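Coscombe Community Kitchen – Monthly Safety Checklist
Dining room, serving area and storeroom
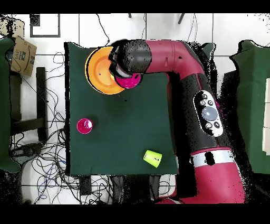

Kathleen Hennessy
Building Safety Coordinator

March 25, 2026

Exits and walkways
Front exit clear – OK
Rear exit clear – NO. Two folding chairs leaned against the push bar. Moved during the visit.
Exit signs lit – OK

Fire equipment
Extinguisher by the serving hatch – OK, gauge in green
Extinguisher in storeroom – tag missing. Kiều Lại to call Cimis for a new one.
Fire blanket – OK

Tables and floor
Table legs locked – OK, all 9
Tablecloths clear of the floor – OK
Floor mat at sink – curling at one corner. Replace.

Dishes and serving ware
Cups and bowls free of chips – two bowls thrown out
Stored below shoulder height – OK

Electrical
Cords and plugs – OK, except the toaster. Cord is frayed, unit tagged and taken out of use.
Water heater closet – boxes stacked too close. Hòa Sầm will clear them.

Carried over from last month
Loose handrail at side steps – still open. Repair quoted at $325, waiting on approval.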